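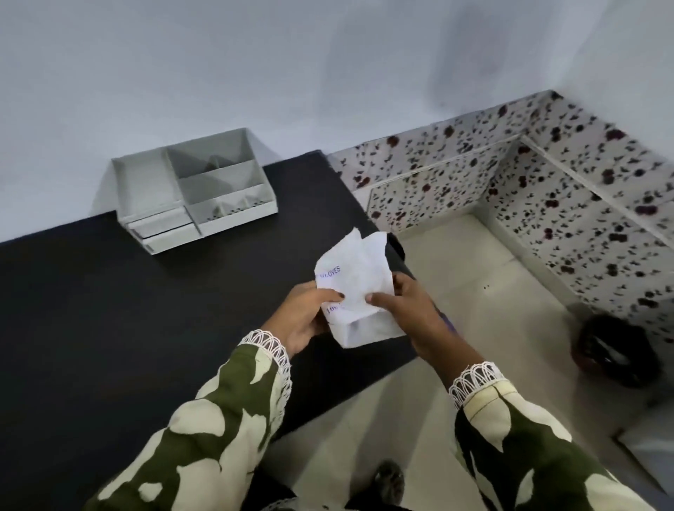

Holding up the glove bag before it goes back on the bench.

Fri 17 July | by the author
4 min read
Filed under: Teaching by hand, Workbench

I have been recording hand demonstrations for a bit over a season now, and the bag jobs are still the ones I get asked about most. People expect the hard part to be the robot. Most of my time goes into paper.

The task in this batch is called "present and return". You pick a paper bag up off the counter, hold it in front of you with both hands so the front panel faces you, wait a moment, and put it back. That's all of it. A policy trained on it should learn to take a soft, half-collapsed thing by two sides without crushing it, which is a skill Vostdale want for a packing job they have in mind. I record at home, wearing the head camera, and the files go up to them at the end of the day.

We tried it by remote control first. In March I spent two weeks on the Wavex arms at the Vostdale workshop, one leader arm in each hand, trying to lift the same sort of bag. I could do it, but I was slow, and I did things I would never do with my own fingers. I pinched the top fold because it was the easiest bit to see on the monitor. I closed both grippers hard because I couldn't feel when the paper started to give. The policy trained on those recordings picked up both habits. It went for the top fold every time and tore a fair few bags.

With bare hands I don't think about any of that. The left hand goes low on the side, the right hand comes in against the other side, and the fingers nearly meet in the middle. The paper creases a little under my right thumb and I ease off without noticing. It is a better grip and a better lesson, if the software can make use of it. Hands and grippers are different shapes, so there is a conversion step called Ayala that works out where a pair of grippers would have to be. It copes well when the fingers are in plain view and poorly when they go behind the bag.

A few notes from this round, for anyone doing similar work.

Use a bag that has been handled. Fresh ones stand up too nicely and every recording looks the same. The glove bag is crumpled and folded over at the top, and the peak never comes out quite the same shape twice.

Leave the background alone. I used to clear the counter before each session. Vostdale asked me to stop, so the white organizer with the drawers stays put at the back and whatever else is on the counter takes its chances. The black countertop is helpful, as white paper stands out well against it and the hand tracking settles quickly.

Pause at the top. I was dropping my hands too early, and the cutting tool (Wurska, if you use the same set) kept joining the lift and the return into one piece. A clear stop fixes that. I count it in my head.

Let the writing get covered. My left fingers sit over part of the number under the word GLOVES, and I asked whether I should shift them. The answer was no. The grip matters, and reading the panel is a separate task with its own recordings.

Throw away the ones where you hesitate. If I reach, change my mind and reach again, I mark it and do another. I kept those in at the beginning and they made a robot that dithered over the counter.

The count for this task is 904 recordings so far, over 14 sessions. I marked 13 as bad in the last session alone, mostly because I was tired and started grabbing the bag any old way. I now stop after six lots and have a cup of tea.

I still go in and use the remote arms for anything with weight to it. You can't learn much about lifting a full crate from watching my hands, and the arms record the force directly. For paper, though, I would start with hands every time, then do a short remote session at the end to correct what the robot gets wrong on its own. That second part is booked for the glove bag and I'll write it up once the recordings are sorted.

Next on the list is opening the top fold without tearing it. I've had a few goes. The right hand wants to do all the work and the left one just hangs on, so I need to slow down and practise before I record any.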